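Hinter den Kulissen der Zedstead-Studios

Endlich hat es geklappt! Seit dem Frühjahr wollten wir uns beim Trickfilmstudio Zedstead in Bondton umsehen, und im September öffnete das Haus seine Türen für Besucher. Um 9 Uhr standen wir am Tor, noch ohne Kaffee, dafür mit viel zu vielen Fragen im Gepäck.

Los ging es im Puppenbau. Gerade entsteht dort »Clelldale«, ein Stop-Motion-Film über ein Dorf, das jeden Winter ein Stück weiter den Hang hinunterrutscht. Von der Hauptfigur gibt es vier Exemplare, damit an mehreren Sets gleichzeitig gedreht werden kann, und eines davon durften wir in die Hand nehmen (mit Handschuhen!). Die Gelenke sitzen so stramm, dass man richtig Mut braucht, um den Arm zu bewegen. An einem guten Tag schafft eine Animatorin vier Sekunden fertigen Film. Wir haben eine Weile zugesehen und kaum gewagt zu atmen.
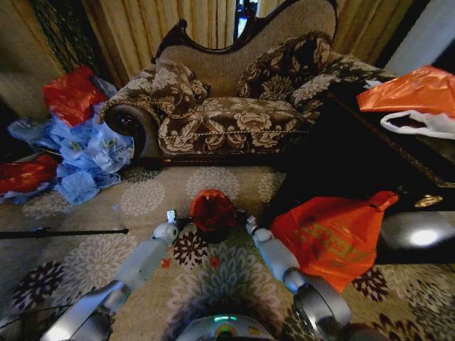 Nach der Mittagspause ging es in den Tonraum, und der war für mich der Höhepunkt. Schritte im Schnee macht man dort mit Kartoffelstärke in einem Lederbeutel, das Knarren der Häuser kommt von einer alten Leiter. Wir durften selbst ran und eine kurze Szene vertonen. Mein Schneesturm klang eher nach Waschstraße, aber Spaß hat es riesig gemacht!

Zum Schluss lief im kleinen Vorführraum »Courtois«, der erste Kurzfilm des Studios, zehn Minuten lang und komplett ohne Dialog. Ich kannte ihn bisher nur vom Laptop. Auf der Leinwand sieht man plötzlich die Fingerabdrücke im Knetgummi, und die Szene auf der Brücke hat mich wieder voll erwischt.

Wer hinfahren möchte: Der Bus hält direkt vor dem Gelände, die Führung ist kostenlos, anmelden muss man sich trotzdem. Der Tonraum ist schnell ausgebucht, also am besten gleich morgens eintragen.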